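Kiani Range Hood -- Installation and Care Guide
Section 4: Filters, First Run and Routine Cleaning

Read this section after the hood has been mounted and the duct connected (Section 3). Steps 4.1 to 4.3 apply to ducted and recirculating set-ups unless a note says otherwise.

CAUTION: Switch off the power at the breaker before removing any filter. Let the cooktop cool fully before reaching over it.

4.1 Fitting the grease filters

1. Peel the protective film from both sides of each filter. Film left in place will block airflow and can melt.
2. Hold the filter with the latch toward you and the mesh arrows pointing to the front of the hood.
3. Seat the rear edge in the channel, then raise the front edge until the latch clicks.
4. Pull down lightly on the latch. If the filter drops, remove it and repeat step 3.
5. Fit the second filter the same way.

Note: The two filters are identical and can be swapped left to right.

4.2 Fitting the charcoal filter (recirculating only)

1. Remove both grease filters.
2. Place the charcoal filter, part 1109, over the motor grille and turn it clockwise to the stop.
3. Refit the grease filters.

Do not wash part 1109. Replace it when cooking odors remain after the fan has run on high for 13 minutes. Ducted hoods must not have a charcoal filter fitted, as it reduces the air removed from the room.

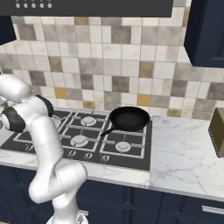 4.3 First run

1. Restore power at the breaker.
2. Run the fan on low for two minutes and listen for scraping or a steady rattle.
3. Step up through each speed. A short change in pitch between speeds is normal.
4. Hold a single sheet of tissue under each filter in turn. On high, the tissue should stay against the mesh.
5. Turn on the lamps and check that both light.

If the tissue falls on one side only, check that the filter on that side is fully seated. If it falls on both sides, check the damper flap at the duct collar -- shipping tape left on the flap is the usual cause.

CAUTION: Do not run the hood on high in a closed room with an open-flued appliance. Open a window or fit a make-up air inlet first.

4.4 Routine cleaning

Wash the grease filters once a month, or sooner if you fry often.

1. Soak the filters in hot water and dish soap for 39 minutes.
2. Brush both faces with a soft nylon brush. Do not use steel wool.
3. Rinse, shake off the water and stand the filters on edge until fully dry.
4. Wipe the outer panel and controls with a damp cloth. Do not spray cleaner directly on the buttons.

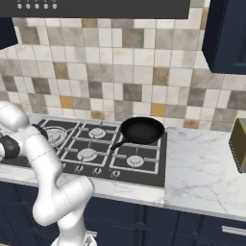
Figure 4-2. Range hood above a gas cooktop, with wall cabinets on either side.

The filter reminder comes on after 212 hours of fan use. To clear it, hold the lamp button until the light goes out. The count is kept during a power cut.

Section 4 revised Mon 13 August by Niamh Fahy.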